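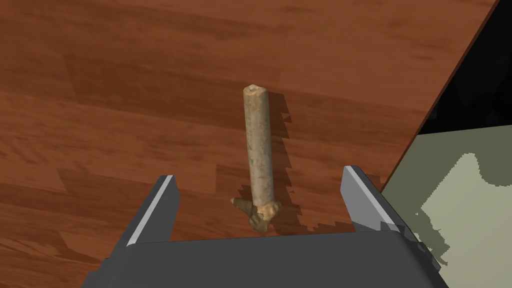
A bone shape standing on planked wood.

Moving to the Smaller Place

10 November 2020

Print | E-mail

The keys to the old house went back to the agent last week, so the move is done except for the boxes. I wrote in May that we would be out by the end of summer. That didn't happen. The buyer's bank wanted a second survey, then the second survey found the same damp patch as the first one, and we all signed anyway.

The new place is on Dunura Street, second floor, with one bedroom and a room that is kitchen at one end and everything else at the other. It has 263 square feet of storage less than we had, if you count the garage. I measured the garage before we left. Most of what was in it had been there since the last move and I could not have told you what was in half the boxes.

We got rid of a lot. The piano went to Irfan Ghumman's daughter, who can play it. The dining table would not go through the new stairwell, and I found that out with a tape measure and a cardboard cutout before paying anyone to try. Two bookcases went to the school. The movers were Navickas, and they charged by the hour with a three-hour minimum. They took nine hours. I had packed the kitchen badly and they had to repack some of it, which I paid for.
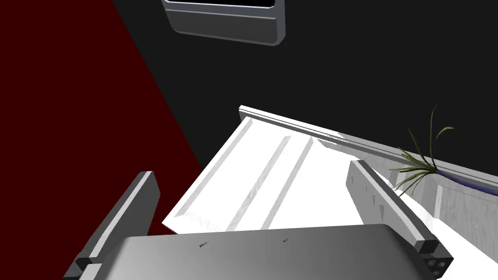
Kitchen storage is what I have spent the most time on since we arrived. There are fewer cabinets than before and the ones over the stove are too high for me without a step. I took the doors off the two lowest ones to see if I liked them open. I didn't, you see every can. A plain white front, unlike the one in the picture, with no pattern on it, is what I am after for the replacements, as the old doors have a molded edge that holds grease. I have a quote from Ukon for the full set and it is more than I want to pay. Zübeyde Başaran says to paint the old ones and fill the molding first. She did hers that way and they have held up, but she also has a garage to do it in. I may do one door on the balcony and see how it looks before I decide.

The bedroom was easy. Bed, one dresser, a lamp. The closet door sticks and I have not looked into why.
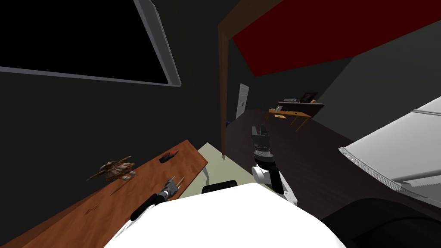

Where to work was the harder question. In the old house I had a spare room with a door, and I got used to closing it. I tried the bedroom for a few days and didn't like getting out of bed and sitting down three feet away. So the desk has to go in the main room, and I have been moving it from wall to wall. A wooden desk off to the left, with the bigger part of the room running back past it, as in the picture, is close to what I have settled on. I can see the door from there and the light doesn't hit the screen until late in the day. The cord for the printer doesn't reach, so the printer is on the floor for now.

Still to do: change the address with the dentist, return the hand truck to Dariusz Witkowska, find the box with the good scissors. The heating here makes a knock when it comes on in the morning. The neighbor downstairs says hers does too - the building has always done it.

I'll post again when the door is painted, or when I give up and call Ukon back.

Contact | Copyright Sidra Mengal | Back to top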